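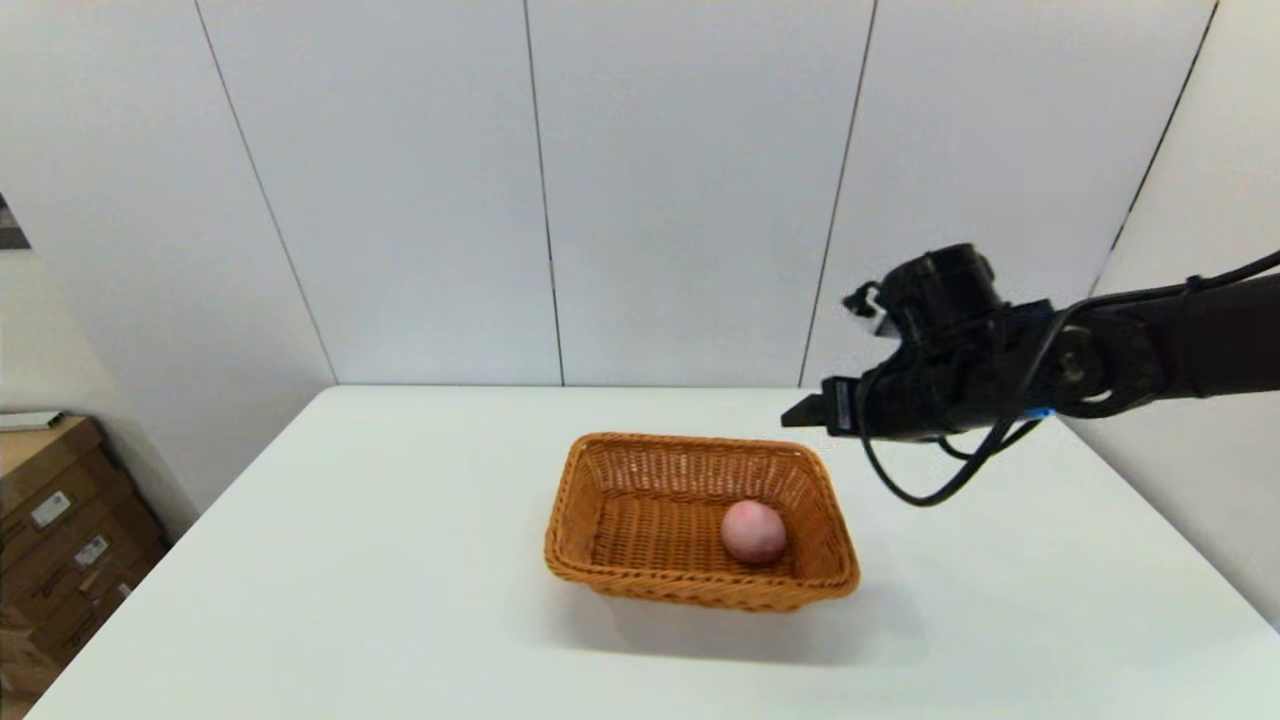 How long does the Lovance bread proofing cloth last before it needs replacing?

Mine is going on its third year of weekly baking and I'd still sell it to you (I won't, it's mine). With a good shake after every bake and a wash only when it really needs one, expect several years.

Lovance Flax Linen Proofing Cloth, Large

I've carried three different proofing cloths in the shop since we opened, and this is the one I take home. It's a heavy, undyed flax linen with a plain weave, made for us by Rundska, a small mill that mostly does table linens and got talked into making something plainer. The fabric comes in at 300 grams per square meter, so it stands up in folds between your loaves and stays there. Thin cloths flop over, and then your baguettes slowly lean into each other overnight and you get one very wide baguette. I've eaten that baguette. It was fine, but still!

The large cloth measures 38 by 122 cm. That's long enough for four skinny loaves with a pleat between each, or two big fat ones, or a dozen rolls if you don't mind getting cozy. I fold mine in half when I'm only making one loaf and use it as a liner in whatever bowl is clean.

First use

Please wash it once before you bake with it. Warm water, no fabric softener, nothing with perfume in it, and hang it up to dry. It'll feel a bit like cardboard at this point and you'll wonder what you paid for. Spread it flat on the counter, shake on a good handful of flour and rub it into the weave with your palm. I like half rice flour and half white flour. Rice flour alone works too, but it gets everywhere and I find it in my socks.

After that first rub you only need a light dusting each time. If your dough is really wet (I mean the kind that tries to leave the bowl by itself) go heavier, especially along the tops of the pleats where the sides of the loaves touch.

Cleaning

Let it dry all the way, take it outside, shake it hard. I use a stiff dry brush on any bits of dough that stuck, and they come off easily once they're hard. Never put it away damp. I did that one April, folded it up in a drawer and forgot about it, and the smell when I opened the drawer again was something else. That cloth did not make it.

I wash mine maybe twice a year. You can machine wash on warm, but keep it out of the dryer or it'll shrink and the edges will curl.

How it compares

The Tsuchiya cotton cloth we also stock is softer and cheaper, and it's a nice choice if you mostly make rolls or one loaf at a time. It does hang on to wet dough more than the linen does. The Bisdale canvas is stiffer than either of them and holds a beautiful pleat, but it takes a lot of flour before it stops sticking. I'd go for it if you bake big batches and have the space to hang it.

A couple of things I get asked

Can you put it in the fridge with the dough on it? Sure, I do it all the time. Set the cloth on a tray first so you can lift the whole thing, and cover the top loosely so the dough doesn't dry out.

Are the edges hemmed? The long sides are the woven edge of the fabric and the short ends have a narrow stitched hem. Ours used to come raw on the ends and shed little threads, and enough of you wrote in about it that Rundska changed it.

The color varies a bit from batch to batch, anywhere from pale oatmeal to a grayish tan, and it gets lighter with use.

Details

Material: 100% flax linen, undyed
Size: 38 x 122 cm
Weight of fabric: 300 g per square meter
Care: warm wash, hang to dry, no softener
Comes with: cotton tie and a care card

Orders placed before noon usually go out the same day. Returns are fine as long as the cloth hasn't been washed or floured.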